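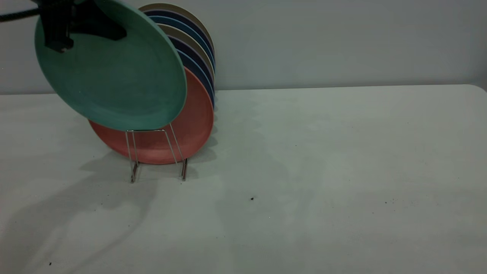
*Kiyoshi Katayama*

**Robotic dish handling** is the use of mechanical arms to sort, rack or put away tableware. It is often cited as proof that household robots are close, a claim the evidence supports poorly. Most demonstrations use a clear table and plain round plates.
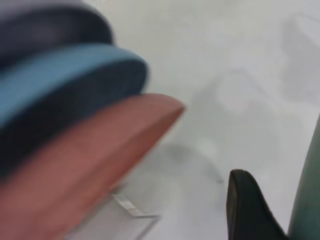 *Stacked disc-like objects and a black gripper finger, close view.*

In the Divham trial, an arm racked 269 plates in October at about 30 an hour. Jamila Abeysekara, who reviewed it, noted that every plate was clean and that greasy pans were left out.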